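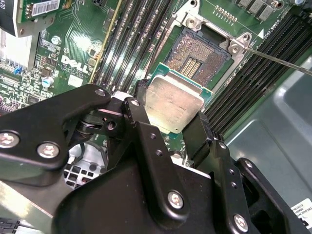

CPU in the fingers, just short of the socket. Dell server board, metal frame around the open socket.

Gultik two-finger gripper for CPU swaps, anyone running one?

Posted by Houda Berrada
21/12/2021

Hi all. We refurb servers, mostly Dell, and I've got a Gultik gripper kit on trial from Pangilinan (the reseller). Trial ends soon and I have to say yes or no. Price is 4000 for the kit: gripper, wrist camera, mounting plate, cable set, and one year of their Nerneo software. Arm not included, we already had one sitting here from a packing job.

What I want it for: pull the old CPU, clean, put the new one in. LGA boards, so the pins are in the socket and you do not get a second chance if you drop something on them. Photo at the top is from the wrist camera on one of our approaches.

Where I'm stuck:

The chip comes in at an angle. I get it level over the tray, then by the time the arm is down near the board it has rolled a bit in the fingers. Raised the grip force in Nerneo, still rolls, and now I'm nervous about squeezing the substrate.

Memory slots. There's a bank on each side of the socket and not much room for the black linkage between them. I take the DIMMs out first but the wrist still has to come in at a funny angle.

The load lever. It sticks out to the side and I have to tell the planner to stay away from it by hand on every board model. Is there a library for this somewhere? Pangilinan says "coming in April" but didn't say which boards.

Also does anyone know if the flat fingers that come in the box are even ment for CPUs? The manual shows them holding a small gearbox. Not reassuring.

We've got 285 machines to get through after the new year, so if it's going to be a fight every time I'd just as soon send it back and keep doing it by hand.

Thanks. Will check back tonight.

Driss Bouazza

Had the same kit since spring. Short version: keep the gripper, swap the fingers.

The stock fingers are general purpose. Flat faces, no step, so the chip has nothing to sit against and any small bump turns it. You want the ones with a shallow ledge. Clokeo makes a set that bolts straight on, we paid 500 for the pair plus shipping. Roll went away for us, more or less. Not on every pick, but I can live with it.

If you don't want to spend that, try this first:

Turn the force back DOWN. More squeeze made ours worse. Contact patch was off center, so the harder it closed the more it wanted to twist.

Grab the two opposite edges square on, at the middle of each edge. If one finger is near a corner and the other isn't, it'll pivot. Looking at your photo, the left finger is heading for the lower left corner of the chip and the right one is pressing on the lower right side. I'd start there, before touching anything else. Re-teach the pick at the tray.

Then stop above the socket, take a picture, correct, and only then go down. Nerneo has a "pause and align" step, it's off by default, under Motion and not under Camera where you'd look for it. Use the little triangle on the board as your orientation reference, but check it against the mark on the chip too. Don't let the camera guess.

Do not let it place a chip that's tilted. Send it back to the tray. I'm serious, one bent pin and you've lost a board and an afternoon with a microscope.

For the lever, no library that I know of. I made a keep-out box bigger than I needed and saved it per board. Took an evening. Happy to send you mine if your models match, message me.

Anas El Ouafi

we sent ours back. arm was fine, gripper was fine, just too slow. a tech with a vacuum pen beats it easy and doesnt need teh memory pulled first

Abdelilah Slaoui

Bit late maybe but one thing on the purchase side. Ask Pangilinan what the Nerneo renewal costs BEFORE you sign. Our quote had the first year included, same as yours, and the second year wasn't on the sheet at all. Had to chase them for it. Get it in writing.

On the question itself, I agree with Driss on the fingers, don't agree on the wrist. The two-finger linkage is wide. With DIMM banks both sides you're always going to be picking an approach that isn't straight down, and then your alignment picture is taken at an angle too, so the correction is only as good as your calibration. We redo calibration every morning, takes 13 minutes, and we still keep a person watching the final drop. Latching is done by hand. We never got the lever to close reliably with the gripper and gave up trying.

If your machines are mostly the same model, buy it. You teach it once and it's decent. If it's a mixed pile, every new board is half a day of setup and Anas has a point.

Could also ask for a longer trial. They gave us two extra weeks, no argument.

Houda Berrada

Thanks everyone. Re-taught the pick at mid edge and dropped the force, way less roll already. Found the pause thing under Motion, would never have looked there. Driss I'll message you re the keep-out boxes. Mixed pile here unfortunately, but a big chunk is one model, so I'm asking for the extra two weeks and will run just those. Have also asked about the renewal, no reply yet.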